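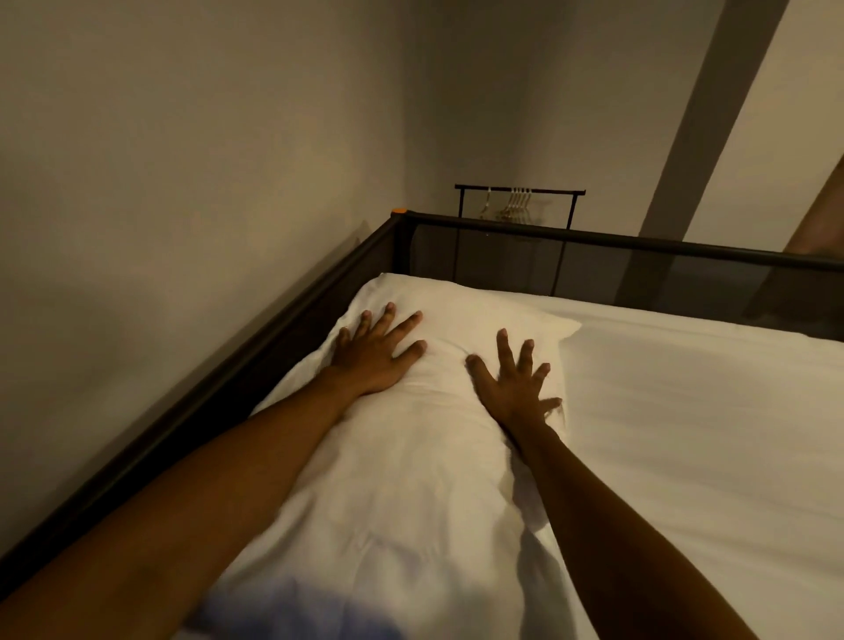 How often should the pillowcases on the upper bunks be changed?
At every change of guest, and every 5 nights for anyone staying longer.

Search this site Enter keyword Go
Print this page | E-mail this page

Kiltport Bunkhouse - Gallery: Bed Making, Upper Bunks

The upper bunks at Kiltport are made up to the same pattern as those at Histport. The fitted sheet goes on first and is pulled tight along both long sides before the pillow is placed. The gallery covers the head end of the bed, where most faults are found at inspection.

Upper bunk, head end. White pillow in a plain white case, set against the side rail and pressed flat with both hands, fingers spread. The fitted sheet beside it is taut - creases at this stage are mostly on the pillow.

Frame: dark metal, near-black finish, with an orange cap on the corner post. Caps are checked when the bed is stripped. A missing cap is entered in the bunk log under code 1236.

Linen: Fraser plain white, stock line 2514. Pillowcases are drawn from the Prultus store in bundles and kept on the landing shelf, away from the radiator. The current order is for almost 300 pieces, to be shared between the two houses.

Smoothing is done from the centre of the pillow outwards, with the open end of the case turned away from the door. Duvets are folded and left at the foot until the room has been aired.

Lower bunks follow the same order of work and will be added to the gallery in March.

Print this page | E-mail this page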